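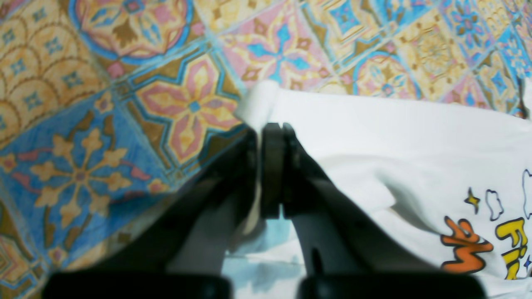

Figure 3. White garment on a patterned tile floor, with a fold of the fabric raised.

3.2 Floor garments

The Relholm set covers 90 households and 2928 garment records, of which 842 were logged on the floor. Tile was treated separately from carpet, as cotton slides on it and keeps fewer sharp creases. Figure 3 gives a typical case for light fabric: soft wrinkles, one diagonal crease and a long, slightly curved upper edge. Printed graphics were recorded but not used in sorting.

Each floor garment was assigned a spread class (flat, folded or heaped) following the Arai scheme. Flat and folded items made up 532 of the floor records – mostly shirts and towels. Heaped items were harder to assign, and coders disagreed most often on dark knitwear. These cases were coded again in August and are reported in Section 4.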